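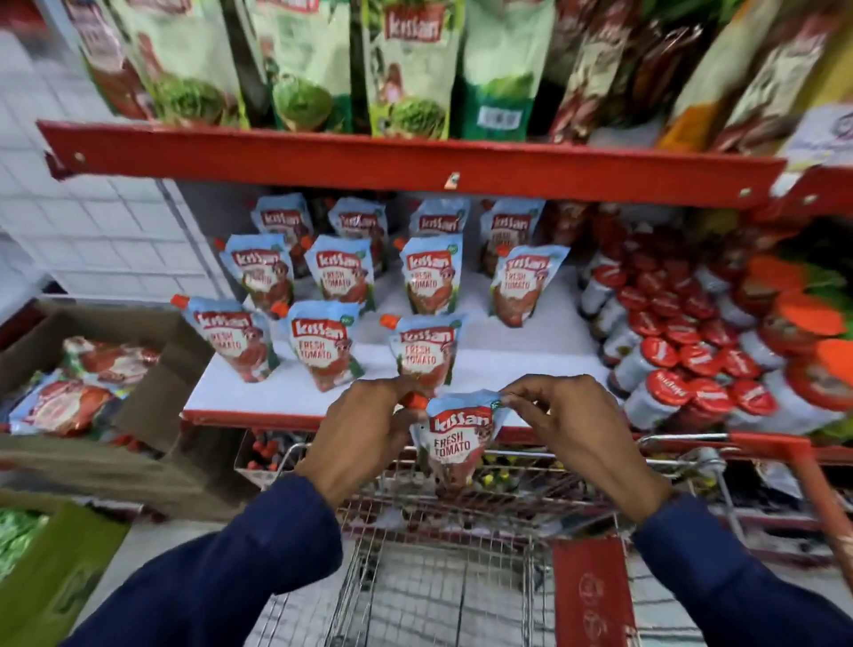 The squad for the Pinudeo Cup went up on the clubhouse door, and by the time I got there somebody had already drawn a question mark next to Liam Lynch.

He wasn't on the list, exactly. He was under it, in smaller type: "L. Lynch unavailable (back)." Brendan Keogh had typed the thing himself. You could tell from the capital letters, which he gave to anyone he was proud of. MAC MATHÚNA was captain. GAUTHIER would keep wicket. I was down as Sabatier, G., lower case, after the spinners.

"Back," I said.

"That's what it says," said Hélène.

"Since when does he have a back?"

Hélène Gauthier has kept wicket to Liam for nine years. She has had more bruises off his bowling than he has had wickets, and she's entitled to an opinion. She looked at the door for a while and said she had known him to have a knee, and once a thumb, but the back was new to her.

Corrigan is a small club. We play on a field that belongs to the school, against other clubs that play on fields belonging to other schools, and every two years we pay to fly somewhere warm in December and lose. This time there was money in it. Lavo, who make pumps or possibly valves, had put up 3000 dollars for the winners, and Brendan had started using the word "project." He'd bought a whiteboard. He had moved practice indoors to the Kevano hall, where the ball came off the floor like a thing with a grudge, and told us it would be good preparation for the pitches in Pinudeo. He had never seen the pitches in Pinudeo. I asked him.

"I've been sent video," he said.

I asked who sent it, and he went off to look at the whiteboard.

So we had a squad without our only quick bowler, and two theories about it. Hélène's was that Liam had fallen out with Brendan over the batting order. Liam thinks he is an all-rounder. He made 41 once, dropped three times, and has gone in at nine ever since with the air of a man waiting for a better table. Róisín's theory was that he had hurt his back. Róisín believes what she's told, which is nice in a captain until you need a decision reviewed.

I went to watch practice without him and it was dismal. Róisín set a field for a fast bowler out of habit, then stood there with two slips and no one to bowl to them. Brendan said we would "take pace off." We had no pace to take off.

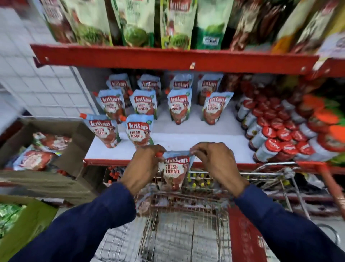
Liam's back came up again four evenings later, and I wasn't looking for it. I was doing the shopping for the club barbecue, because I'm lower case and lower case does the shopping. I had a pouch of Kissan ketchup by its top corners over the cart, the one with the cartoon tomato on the front, and was trying to decide if a club that size needed a second one, when I saw Liam at the far end of the aisle. He was bent double. He had a sack of rice on the floor in front of him, one of the big ones, and he picked it up and put it on his shoulder as if it were a sweater.

I dropped the ketchup in the cart and went after him.

"How's the back?" I said.

He put the sack down. To be fair to him, he put it down slowly.

"It comes and goes," he said.

"Where's it gone?"

He asked if Brendan had sent me. I said Brendan had sent me for charcoal. Then he looked at the rice, and I looked at the rice, and he said I wasn't to tell Róisín.

It wasn't the batting order. Brendan had asked him for the fare up front, in cash, all of it, before there were any tickets, and Liam had asked to see the booking. Brendan had shown him a page with a picture of a palm tree on it. Liam asked to see another page. The next day he had a back.

"Did you pay?" he said.

I had paid. We all had. I'd handed over the envelope in the Kevano parking lot and Brendan had written my name in a notebook, and I, who had doubted his spelling and his whiteboard and the bounce of the floor, had said thanks very much.

"He might be on the level," Liam said. "He might just be bad at it."

That was the awful part. I could see it either way. I had played under Brendan long enough to know he could lose 180 dollars between the bar and his own table.

"Is there a Lavo?" I said.

"There's a Lavo. I rang them." He got the rice back up on his shoulder. "Nice woman. She asked me what cricket was."

I stood there a bit longer after he'd gone to pay. Then I went and found the charcoal, and kept the receipt.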